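Search articles, topics, issues Search

The second life of the office tower

At the Bemstead workshop in Grerkdale, a retired desktop is worth very little as a whole. Taken apart in the right order it is worth somewhat more, and the margin depends almost entirely on bench time.

The shop received 754 desktops last year, most of them from a single office clearance in November. Of those, 113 went back out as working machines. The rest were stripped for memory, drives, power supplies and processors, and the bare cases were sold by weight.

The teardown sequence is fixed. The tower goes on its side with the open face up, so the board lies flat and loose screws stay where they fall. Drives come out first because they carry data and have to be logged before anything else is touched. Cases with plastic release latches and drive caddies save a good deal of time here. Older cases with four screws per drive, two of them behind the board tray, can take three times as long.

Cables are the slow part. SATA connectors should be pulled by the plug, parallel to the port. Pulling on the cable at an angle cracks the plastic shroud on the board, and a board with a cracked port drops a grade. Power leads are unplugged at the component end and left attached to the supply until it is removed.

Memory follows, then expansion cards, then the processor. With the cooler off, the shop cleans the top of the chip before opening the socket lever. Old paste that gets into the socket is rarely worth the effort of removing.
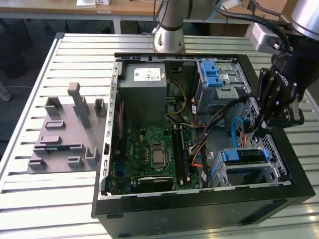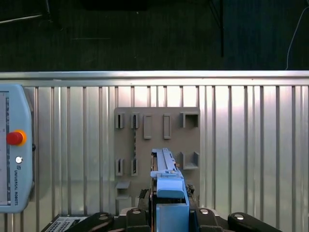 Grading takes place at a second bench. Bemstead uses a 100-point sheet adapted from one drawn up by Cesia, a parts broker that takes most of its tested memory. A module starts at full marks and loses points for worn contacts, missing labels or a failed first boot. Anything under 70 is scrapped.

Power supplies are handled separately. Lacroix, the regional buyer, accepts them only with the rating label intact and legible, and only after a load test. Units are never opened. They are tested in batches of 4, tagged with the result and shelved by wattage.

Demand is uneven. Plain SATA drives sell slowly, and small memory modules hardly at all. Caddies and latches from common business cases sell steadily, mostly to other repair shops that have broken their own.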